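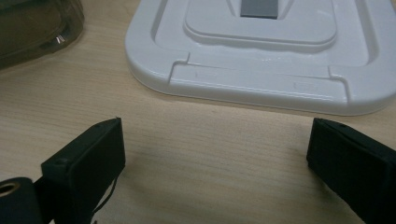
From: Ntombi Van Wyk
To: Prerkwood household list
Date: 5 September 2026
Subject: Re: trays, tubs and what to keep them on

On the list, Dament wrote:
> Does anyone still use a moulded white tray for desk bits? Mine
> slides about on the table and I'm tempted by a smoky tub with
> a lid. Also, what do you all wipe your table down with?

Hi Dament,

I've got both going at the moment and I'd keep the tray! The thick rim makes it easy to pick up, and a raised middle is handy for the thing you reach for most (keys, in my case). Tubs are fine for cables, but you do end up tipping the whole lot out to find one adaptor. I paid 282 for a set from Pamgate in April, postage included, and half of them live in a cupboard.

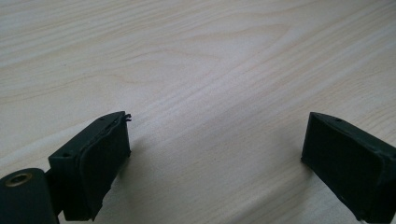 As for the table, mine's a pale wood one and I only ever use a damp cloth and then a dry one, going along the grain. I tried a spray polish once and it went streaky — took me most of an evening to get it off. For the sliding, try four little felt dots under the corners. A pack of 96 will see you out.

Does anyone have a spare lid for the smaller tub? Happy to swap for felt dots.

Ntombi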